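Thursday, bench notes, Allik room

Wiped down the pale panel. A few tiny dark specks on it, dust or small marks in the surface.

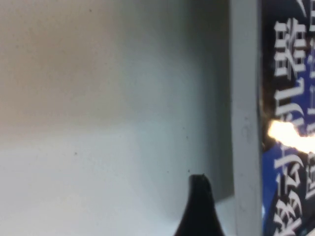 Vojtěch Polák, lab technician

Moved on to the desk file. Three upright compartments, black plastic. The white paperback goes in the right one.
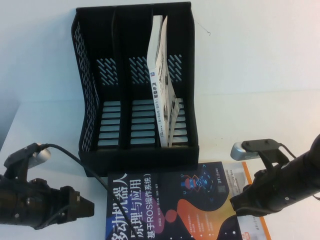 Left and middle are for the Komeo binders, 60 sheets each at most. Nhung wants the navy ROS book back on the shelf by April. Ask her about label 318.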